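About Stokusine

We teach robots by doing the job ourselves, with the gripper in our own hands, over and over, until somebody's wrist gives out or lunch arrives.
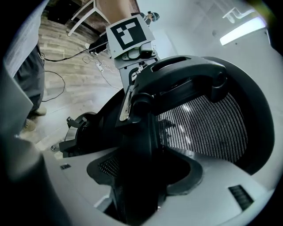 What we do

Stokusine records people doing ordinary physical work with hand-held grippers and turns those recordings into training material for robot arms. Furniture is our main line. We move chairs, turn them, tip them and put them back where they were, and then we do it again from the other side. It is a strange thing to tell your parents after six years of college.

Each gripper carries its own camera, so what the robot learns from is the view at the work itself. That view takes some getting used to. An office chair you have sat in for years becomes a large dark landscape when you meet it from below, and new operators spend their first morning finding out how many parts of it are black.

We also do remote control work, where the operator sits at a console and drives an arm across the room. It is slower and better for the knees. Most customers end up wanting some of both: hand-held recordings for variety, remote sessions for the fiddly bits where the real arm has opinions of its own.

How we started

Stokusine began as a side project inside Courtois, a small maker of conveyor parts, where a few of us were supposed to be automating a packing bench. The robot needed examples. We gave it 9, which we thought was generous. The robot did not. By the following April we had left to make examples full time, and Courtois became our first customer, on the sensible grounds that we still owed them a packing bench.

They got it, eventually. It took 226 recorded runs and a new bench.

Where we are now

Our library holds 131 tasks, from folding a moving blanket to straightening a row of chairs after a meeting. Of those, 76 are furniture tasks, and we are told this is a lot. Every task has a written sheet that says where to start, where to stop and what counts as a miss. Misses are labeled and kept. A robot that has only ever seen success tends to be very confident about the wrong end of a chair.

Our recording tool is called Tramari. It lines up the video with the movement of the grippers and lets a reviewer mark the moment a grasp begins and ends. Reviewers and operators swap places regularly — it does wonders for the quality of both, and for the tone of the comments.

Nuvham is our newer project and covers two-handed work: big, awkward objects that one gripper can only annoy. It is the part of the company with the most enthusiasm and the most bruises.

Working with us

Send us a description of the task, a few pictures of the space and, if you can, the actual object. We have been asked to teach a robot to handle "a normal chair" and would like to see yours first. We'll reply with a plan and a price, and a short list of questions that may seem petty. Please answer the petty ones. They are usually about casters.

We hire operators with no robotics background. Patience helps, as does a tolerance for doing something perfectly well and then being asked to do it a little differently. The next operator training starts on 13th November.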